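What Your Name Does Before You Arrive

Raymonde Lapointe was eleven when a substitute teacher read out the register and then looked along the back row for a boy. She put her hand up. The class laughed, the teacher apologised, and for the rest of that year she was Ray.

"I didn't mind it," she says. "What I minded was that for a second I'd felt I was in the wrong place. I can still feel it when somebody picks up a list."

She is 58 now and runs the enquiries desk at the public library in Wenard. Her name came from a great-aunt. She has been called Raymond, Rosamund, Ramona and, on one parking permit, Raymonda. She kept the permit.

Most of us give little thought to our own names. We hear them so often that they stop sounding like words. Other people's names are different. We meet a Shirley and expect someone of a certain age. We read Carter on an email and picture a person in a good coat. These guesses take no effort and we seldom check them.

Carter Poirier, a plasterer from Trellau, says clients often sound surprised when he turns up. "They've booked a Carter and they want an architect," he says. His mother chose it from the credits of a television film she fell asleep in front of. He has never found out which one.

Shirley Perron is 26. She was named after her grandmother and spent her teens wishing for something shorter and newer. At Stuvora, the housing firm where she works in accounts, callers tend to ask how close she is to retirement. She used to correct them. Now she says "a fair way yet" and gets on with the invoice.

For some people the trouble is in the saying of it. Santeri Pelkonen moved from Finland at 17 and heard his first name handled so many ways that he began to answer to all of them. He noticed that he spoke less in groups where people avoided using his name. In shops and at parties he introduced himself as Sam, and he found that Sam was easier company. Sam told jokes. Santeri, at home on the phone to his brother, was quieter and more exact.

He dropped Sam when his daughter was born. She was going to have a Finnish name too, and he did not want to explain why hers was worth the bother and his was not.

Celeste Orellana has taught evening classes in Campbell for 12 years, and she has a habit that her students remark on. At the first meeting she goes round the room and asks each person to say their name twice, at normal speed. She writes down what she hears, in her own spelling, and keeps the sheet in her bag until she no longer needs it.

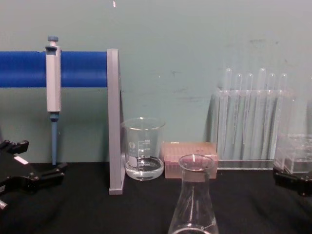
The blue bar and grey upright of a pipette stand on a black benchtop.

She does not ask what a name means or where it is from. She thinks people are tired of that question, and that shy people in particular dread it, as it makes them the subject before they have settled in their chair. Those who want to tell her will do so in the corridor, usually by the third or fourth week.

Raymonde has gone back to using her name in full. At the library she wears it on a badge, and when someone squints at it she waits and lets them have a try.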